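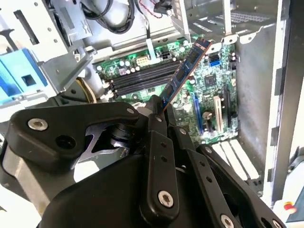 El presupuesto que nadie quiere firmar

Cada septiembre, cuando toca cerrar las cuentas del taller, vuelvo a tener la misma conversación conmigo mismo, y este año la comparto con ustedes por si les ahorra algún disgusto. En Vastidar reacondicionamos ordenadores de sobremesa, unos equipos veteranos y nobles, y llevamos 2 años metiendo robots en la faena. Mi opinión, dicha con todo el cariño: compramos brazos y nos olvidamos de presupuestar lo demás.

La oferta de Guter era preciosa – de verdad, daban ganas de enmarcarla – y la de Fontana venía más barata, pero en ninguna aparecían las horas de ajuste. Y colocar un módulo de memoria en su ranura, que a una persona con práctica le sale casi sin mirar, pide muchísima paciencia cuando lo hace una pinza: el ángulo, la fuerza, los cables que cuelgan donde menos conviene, las cajas que nunca son iguales. Nosotros gastamos 600 horas en eso el primer año, ¡y habíamos previsto 25!

Por eso defiendo que se planifique a 18 meses y que se reserve dinero para dedos de repuesto, para placas viejas con las que practicar sin miedo y, sobre todo, para la gente del banco de trabajo, que es quien sabe cuándo un zócalo se resiste. En el proyecto Lirnivico lo hicimos así y dormí bastante mejor.

Si su proveedor se incomoda cuando le preguntan por todo esto, yo esperaría al próximo ejercicio. La máquina seguirá en el catálogo, y seguramente con mejores condiciones.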